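Inicio > Taller > Células > Puesta a punto de la pinza > Galería

Usamos cookies para recordar que ya le hemos preguntado por las cookies. Aceptar | Configurar

Puesta a punto de la pinza de la célula Jasby

La célula Jasby lleva en el taller de Tokia más tiempo que la cafetera, y se estropea menos. Coge botellas pequeñas de una bandeja, las pone de pie en la siguiente y vuelve a empezar. En el folleto eso ocupa cuatro páginas. En la realidad, lo que decide si el turno será tranquilo son dos dedos flexibles, cuatro tornillos y una cámara de muñeca con muy poca tolerancia a las huellas dactilares.

La galería recoge el ajuste de la pinza, que toca cada 2000 ciclos según el manual de Dreßler y cada 1583 según Malte Kleinschmidt, que un día anotó ese número en la tapa del armario y no ha querido dar más explicaciones. Hacemos caso a la tapa.

El orden de trabajo es siempre el mismo. Se para la célula, se corta el aire, se desmontan los dedos y se lavan con agua y jabón neutro. Nada de disolvente: el juego anterior lo limpiamos con uno estupendo y quedó con la elasticidad de un turrón de Alicante. Después se revisan los nervios uno por uno, doblando el dedo con la mano y mirando si alguna celda se abre por la esquina. Si se abre, dedo nuevo. Pegarlo se ha intentado. Pegarlo dos veces, también.

Al montar, los tornillos se aprietan en cruz y sin entusiasmo. La base es de plástico y tiene memoria, sobre todo para lo malo. Luego se repite el cero de la pinza abierta, se cierra en vacío 30 veces y solo entonces se le da una botella de verdad.

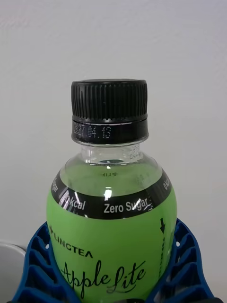
Comprobación de agarre con una botella de LINGTEA «Apple Lite», vista desde la muñeca. Dedos azules, tapón negro, fecha 2027.04.13 en la banda.

Lo que se mira en esta posición es la altura de los dedos. Tienen que abrazar el cuerpo y dejar el cuello en paz. Si suben demasiado, la pinza aprieta donde la botella se estrecha y la escupe hacia arriba, con una elegancia que el suelo no sabe apreciar. Si bajan demasiado, la botella cabecea al frenar y entra en la bandeja saludando.

El texto del tapón nos sirve además para la cámara. Si los números se leen sin entornar los ojos, el enfoque está bien y no se toca. Cledwyn Meredith lo tocó en diciembre «por redondear» y pasamos la tarde enseñándole a la célula qué era una botella. Los brillos de la etiqueta son otro asunto: se corrigen girando la lámpara, nunca subiendo la exposición, por mucho que el menú la ponga la primera.

La fuerza de cierre se deja en 300, en las unidades propias del controlador, que no corresponden a nada conocido en el sistema métrico. Con botella llena no hace falta más. Quien sienta la tentación de subirla puede ensayar primero con una vacía y escuchar el ruido.

Para terminar se apunta todo en la hoja de la célula: juego de dedos, valor del cero, fuerza y firma legible. Lo de legible va por Malte. Los recambios están en el cajón de abajo del armario Plornach, detrás de las abrazaderas, y quien se lleve el último par hace el pedido ese mismo día.

Contacto: taller de Tokia, célula Jasby | © Tokia, taller de automatización | Volver arriba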